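Wedding Planning Basics, Week 3: Vows, Rings and the Money Talk
Notes by Hrefna Stougaard, Pekamcombe evening classes

Hi again everyone! Last week ran over (my fault, I got going on seating plans), so I've squeezed the leftovers in here.

1. Writing your own vows
Aim for 1000 characters at most, then read them out loud with a timer. Mine took forever the first time. Swap drafts with a friend, not your partner, and ask if the two sets sound like they belong at the same wedding. Vilgot Hedlund has kindly offered to hear anyone's draft after class.

2. Jewellery on the day
Decide early who's wearing what, and tell your photographer. If you're borrowing a family piece, try it on with the actual neckline. Rings go to one person only, and that person should know it's them!

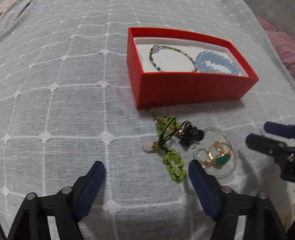
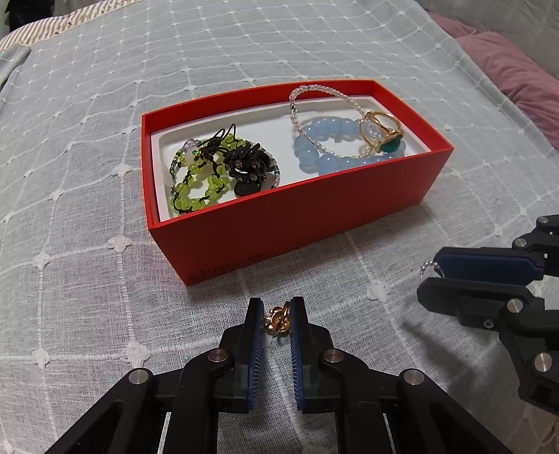 A red box with a white lining.

3. The money talk
Do this one before you visit any venues. Each of you writes down three things you'd hate to lose and one you couldn't care less about, then you compare. My couple at Hafstein spent $444 on napkins neither of them wanted... have the chat.

4. Who gets a plus one
Pick a rule and stick to it, cousins included. We'll practise the awkward phone call in pairs.

For next week
Bring your guest list, even a scrappy one, and read the Gollach venue contract, page 6 especially (the bit on cancellations).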